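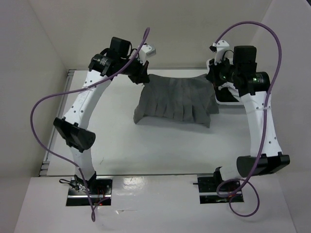

Fig. 1. Both arms of the cell holding a grey cloth by its two upper corners.

Handout 4: Looking after the two-arm cloth cell

This handout goes with the practical on routine care. It covers the checks before switching on, the cables, the grippers, the joints, the table and the fault log. You should have read Handout 3 (homing and limits) already. Bring a pencil, the small hex key set and a dry lint-free wipe. The cell sheet hangs on the side of the cabinet and has to be filled in by hand.

1. What you are responsible for

The cell is made of two small arms fixed to the front platform, the table, the cables and the controller. In this course the controller is the Wako unit and the software is Iveo. You are responsible for everything on the table side of the controller. The inside of the controller and the mains supply belong to the workshop and you must not open either.

In these notes "left" and "right" mean left and right as seen in Fig. 1, with the base plates nearest to you. Use the same words in the log. Last November two groups used them the other way round and the wrong wrist was taken apart.

2. Before power

Do these in order. The arms must be parked and the power off.

a) Put a hand flat on each base plate and try to rock it. There should be no movement at all. If there is, tighten the clamp bolts a little at a time, working from corner to corner.

b) Look along each long white link from the side. The screws should all sit at the same depth. A screw standing proud is a loose screw. Take it right out, clean the thread, put one small drop of thread lock on it and refit it. Do not just nip it up.

c) Move each joint by hand through its free range. You are feeling for grit, a notch, or a place where the joint suddenly goes slack. Write down which joint and roughly where in its travel.

d) Check that both gripper fingers close along their full length. Hold a strip of thin paper between them and pull gently. It should drag evenly.

e) Clear the platform of offcuts, screws and bits of tape.

3. Cables

Most of the stoppages in this cell have been cable faults, so give this section the most time.

Each arm has a purple cable with a good deal of slack in it. The slack is needed. When the arm reaches for the far side of the table the cable has to follow the wrist, and a cable tied down neatly along the links will pull at the connector every time the elbow opens. In Fig. 1 the left cable bows well out to the side of its arm and the right one arches over the motor housing before it comes down towards the base. Loops near the base are acceptable as long as they stay out from under the elbow.

To check a cable:

Start at the wrist and run it between finger and thumb down to the base. Feel for flat spots, stiff lengths and nicks in the jacket.

Look at the plug. It should be fully home, and the first few centimetres of cable should leave it without a sharp bend.

With the power still off, carry the wrist by hand to its furthest reach, then to its highest point, then back to park. Watch the cable all the way. It must not go tight, and it must not drop into the gap at a joint.

If a cable fails any of these, replace it. Do not tape it. Spare leads are in the drawer marked Plaltska and are already cut to length. Label the old one with the arm and the joint it came from and leave it in the tray.

The thin wires at the base plates are easily snagged with a sleeve. Roll your sleeves up and do not lift an arm by reaching underneath it.

4. Grippers

The fingers pinch the cloth at its edge, so the faces matter more than the closing force. Lint builds up on the faces and the cloth begins to slide. The usual mistake is to raise the force in Iveo. This hides the fault for a day or two and then the finger motor overheats.

Clean the faces with the dry wipe first. If they still look shiny, use a wipe slightly damp with alcohol and leave them open for 9 minutes before use. Pads are changed after 17 sessions, whatever they look like. Change both pads on a gripper together.

After fitting new pads, run the gripper zero routine for that arm only. Then repeat the paper test.

5. The stretch test

The stretch test shows whether the two arms agree about where the table is. It needs the grey test cloth and no other, as the results in the log all refer to it.

Lay the cloth on the table, let each arm take one upper corner, and have the arms draw apart to the test width. Stop there and look at the top edge. A small dip between the grippers is correct. A straight, hard edge means the arms are pulling against each other and you should open the grippers at once. A deep sag means that one arm has stopped short.

Do not judge the test by the lower part of the cloth. It will hang in folds and overlap itself, and it does so differently each time. Students spend a long while trying to get a tidy hem and it tells you nothing about the arms.

Repeat the test 9 times. If the dip is clearly deeper on some runs than on others, suspect a loose elbow before you suspect the software. Go back to 2(c) with the power off.

6. The table

Wipe the table with plain water and a soft cloth. Polish makes the fabric skate about. Marks on the surface only matter if you can catch them with a fingernail, as a raised edge will hold a thread.

The seam between the table and the front platform collects fluff. Clear it with a soft brush, never with compressed air, which drives the fluff into the joints.

If you move the side rail or anything fixed to it, the cell must be homed again. Say so in the log.

7. The log

One line for each fault: arm, joint or part, what you found, what you did, whether the stretch test was passed afterwards. "Fixed cable" is not an entry. "Right arm, wrist lead, nick in jacket, lead replaced, test passed" is.

If you are stuck on a part number, look in the Faviment parts list at the back of the course folder. The numbers printed on the motor labels are too small to be read with the arm in place and you should not dismount a motor to read one.

8. For next time

Draw the path of one cable at park and at full reach, and mark the places where it could catch. One side of paper. Then answer in a few lines: what would you expect to see in the stretch test if the left base plate were loose and the right one were sound?

Handout revised 6 January 2022

Comments (4)

Is the gripper zero in section 4 done with the pads touching or open? The Iveo menu offers both.

Touching. Open is for the older fingers.

Section 3 was useful. We had tied our lead along the long link and it kept dropping out at full reach. Took the ties off and it has run all week.

Could the parts list go online as well? The folder copy is missing its last two pages.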